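Gripper Maintenance Technician (two positions)
Gellano Automation Services, Equipment Care Section

Gellano invites applications for two technicians to look after the hand-held grippers used at its Clorkenia site. The successful candidates will report to Bayu Yusof, Equipment Care Lead.
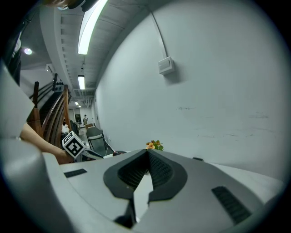 CLORKENIA, April

Each gripper carries black finger pads and is used by hand at the table. Some units also carry a printed black-and-white marker. The technician prepares the grippers before each shift and returns them to service after repair.

Duties

Inspect finger pads for wear and replace them as required.
Check that the jaws close evenly and adjust the finger brackets.
Clean markers and replace any that are scratched or lifting.
Check cables for strain and reseat connectors.
Record all work in the Flilleo maintenance log before the unit leaves the bench.
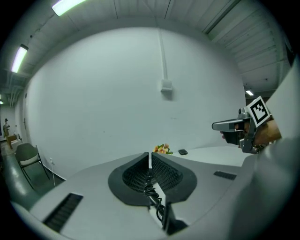
Applicants should be comfortable working with small fasteners and should be able to follow a written service procedure without supervision. Experience with the Heo calibration routine is desirable. Training will be given to candidates who have not used it.

Requirements

A high school diploma or equivalent.
Two years of experience in bench repair, electronics assembly or equipment servicing.
Good close vision, with correction if needed.
Ability to lift up to 85 pounds with a cart or hoist.

Terms

The positions are full time. The working day begins at 7:30 a.m. and includes a paid meal break. Tools and protective eyewear are provided.

How to apply

Send a resume and a short cover letter to the Gellano Personnel Office, Room 852, quoting reference 3058. Applications are reviewed in the order received. Selected candidates will be asked to complete a practical bench test.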